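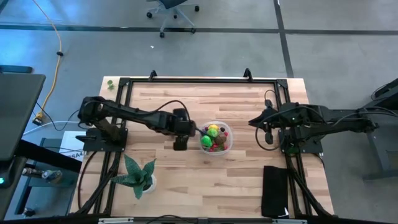 Two robot arms at a wooden tabletop, with a clear plastic bowl between the grippers.

Tadari 34 Pedestrian Turf Aerator

Product group: Aeration
Manufacturer: Galtus
Sold and serviced by: Jardine

The Tadari 34 is a walk-behind aerator for fine and medium turf. It is built for golf greens, tees, bowling greens, cricket squares and the goal areas of soccer fields, where a tractor-mounted machine is too heavy or too wide. The working width is 34 inches. Depth is set with a single lever on the right handle and can be changed without stopping the engine.

The machine takes solid tines, hollow tines and slitting blades. All three use the same tine holders, so one set of holders covers the whole season. Changing from solid to hollow tines needs one wrench, supplied in the toolbox under the rear cover.

Drive and handling

The engine drives the rear roller through a belt clutch. Forward travel and tine drive are on separate levers. The operator can move the machine between sites with the tines raised and locked, and the tines will not start until the depth lever has been lowered past the first stop. Turf hold-down fingers are fitted as standard and should stay on for hollow coring, especially on sand-based greens with a shallow root zone.

The front roller is split into two sections to reduce scuffing on turns. Even so, lift the tines before turning at the end of each pass. On bowling greens we suggest a board along the ditch edge for the last run.

Specifications

Working width: 34 in
Maximum depth: 7 in with solid tines
Overall width: 42 in
Depth adjustment: lever, stepless
Start: recoil, electric start optional
Transport wheels: pneumatic, removable
Finish: powder coat, green

What comes with it

One set of solid tines
Turf hold-down fingers
Tine wrench and grease gun
Transport wheels
Operator's manual and parts book

Optional equipment

Hollow tine set with core deflector
Slitting blade set
Electric start kit
Hatiler core collector (rear mount)
Loading ramps

The Hatiler core collector fits machines with the long rear bracket. Older machines have the short bracket and need an adapter plate. Check the bracket before ordering. If you are not sure which one you have, send us the serial number from the plate beside the clutch cover.

Maintenance

Grease the crank bearings every 7 hours of tine work. Check belt tension after the first day and again at the first oil change. The first oil change is due at 42 hours, then every 100 hours. Tine life depends on the soil. Replace tines as full sets so that hole depth stays even across the width.

Store the machine with the tines raised and the fuel tap closed. For winter storage, drain the carburetor and wipe the tine holders with an oily rag.

Demonstrations and hire

We bring the Tadari 34 to your site and run it on your own turf. Allow half a day. Please mark irrigation heads and shallow cables before we arrive, and do not water the area the evening before. Bookings are handled by Kirsty Drummond. November fills up early with end-of-season work, and greens clubs usually book together to share the delivery charge.

Hire is by the day or by the week. Tines are charged separately according to wear. A deposit is required from new customers.

Parts and service

Tines, belts and bearings are kept in stock. Orders placed before noon leave the same day. Workshop repairs and annual servicing should be booked with Fergus Tosh. For warranty claims, contact Heather Matheson and have the invoice number and hour meter reading ready.

Warranty is two years on the frame and gearbox and one year on the engine. Tines, belts and hold-down fingers are wear parts and are not covered.

Page last updated 26/12/2018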